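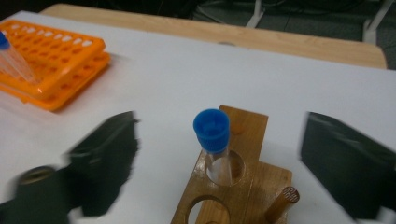 Reviewer 3 objected that a kit sold as ready on arrival should be judged on its first morning, before anyone has had the chance to tune it. We agree in part, and the first-morning results are now reported separately from the rest. They are not flattering. They are also not the whole story, and we have kept the later runs because a lab that pays for a kit will keep using it past lunch.

4.2 Tube handling with the Tandska bench kit

Figure 3. Approach to a blue-capped tube in the wooden holder, gripper fingers open. An orange rack stands to the left.

The Tandska kit is sold by Remmont as a way to teach small bench jobs by hand. A person holds the gripper, does the job a number of times, and sends the recordings off to the vendor's training service. A policy comes back some days later and can be loaded onto a supported arm. The sales sheet promises "reliable tube transfer from 30 demonstrations". It does not define reliable, and it does not say which tubes, which caps or which holders were used to arrive at that number. We asked twice and were sent the same sheet both times.

We therefore set our own terms. A transfer counted as a success only if the tube was lifted clear, carried to the target and released upright, with no help from the operator. A tube that leaned but stayed put was scored as a failure. The Nic Aodha protocol is kinder on this point and would raise every score in this section, which makes comparison with earlier papers awkward. We still think a leaning tube is a poor result in any lab that cares what is in it.

With 30 demonstrations, the returned policy met our standard in 6 of 83 trials on the first morning. After a second round of recording, with the same holder and the same style of cap, it did better, but the gain came almost entirely from the approach. Release stayed weak. The usual fault was a late opening of the fingers, so that the tube was dragged sideways as the arm backed off. The vendor's dashboard logged many of these as completed tasks. Anyone relying on the dashboard alone would have a much rosier view of the product than we do.

Fast hand movement during recording is a second concern. The approach shown in Figure 3 has visible motion blur on both fingers. The manual tells operators to "move naturally", while a support note from Remmont advises moving slowly near the object. These are different instructions, and new operators tended to follow whichever they had read last. We did not test the effect of speed on its own and make no claim about it.

The Tirner kit, which costs less and leaves training to the buyer, is treated in Section 4.3. Set-up took us far longer, but its logs kept the raw finger positions, and we could check each claimed success against them. Tandska exports only a pass or fail mark unless the buyer takes out the higher service plan.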